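# The Case Against the Case

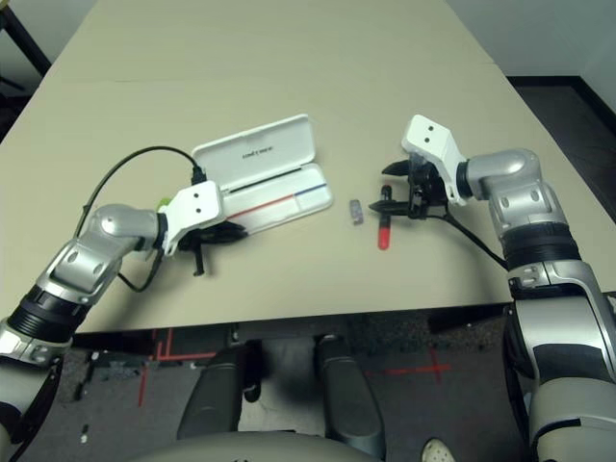
I have a low opinion of objects whose only job is to hold other objects. I came to it slowly, over years of buying them.

Take the small hinged case. Every stationery aisle has a wall of them now, and every online shop has a page. Skeltach sells one. Buvum sells one in 17 finishes. The sales copy always says you will finally get organized, as if the trouble all along had been a shortage of lids. I have owned 4 of these cases, and I can tell you what was in them when I last cleaned out my desk: a dried-up pen, two paper clips, a key to something, and a warranty card for one of the other cases.

My complaint is mostly about the number of steps. To use a marker that lives in a cup, you pick up the marker. To use a marker that lives in a case, you find the case, clear a spot for it, open it, take out the marker, and then decide whether to close the thing again. I never close it. So now there's an open case on the table with its lid sticking up, taking more room than the marker and the eraser ever did on their own. You bought it to clear the table and it has become the biggest item there.

People who like cases tell me this is a discipline problem. Put things back when you're done, they say. Fine, but if I were a person who put things back when I was done, I wouldn't need the case. A habit would do the job for free. The product only works for people who already have what it claims to supply.

Then there are the markings. Some cases come with colored stripes inside, red on one side and blue on the other, and I have never been sure what I'm supposed to do about that. Is it a code? Does the red marker go on the red side? What about the eraser, which in my experience is gray or some washed-out purple and belongs to no side at all? I've come to suspect that most of these stripes are decoration and that we make up the rules ourselves, then feel bad when we break them. I did this for most of a September with a Pranwood tray. I had a whole scheme. Nobody else in the house knew about it, so naturally they ignored it, and I went around quietly moving things from one half to the other like a customs officer.

I'll grant a few points to the other side. If you carry your pens to work on a bus, you want a lid. I have had a red marker open up inside a bag and I don't wish it on anyone. Small children lose caps and erasers at a rate that justifies almost any container. And there is a real pleasure in a hinge that shuts with a good click. The Ristić case had that, and I'll admit I kept it for about 60 days longer than it deserved, opening and closing it during phone calls. That is a fair use of an object. I just wouldn't call it storage.

What I object to is the case at home, on a desk or table where the things are going to be used again in ten minutes. A bare tabletop is already a fine place for a marker. You can see it. You can reach it. When you're finished for the day, sweep everything into a drawer or a mug and go eat dinner. The drawer will be messy, and you'll still find the eraser, because you know it's in the drawer.

I know someone will write in to say that their case changed their life, and that they have 200 pens in perfect order by shade. I believe them. I also think they would have had the pens in order in a shoebox.

My own desk is down to a mug and a drawer. The last case went in the donation bag on Saturday. I did check it first, and the eraser I'd been looking for was inside.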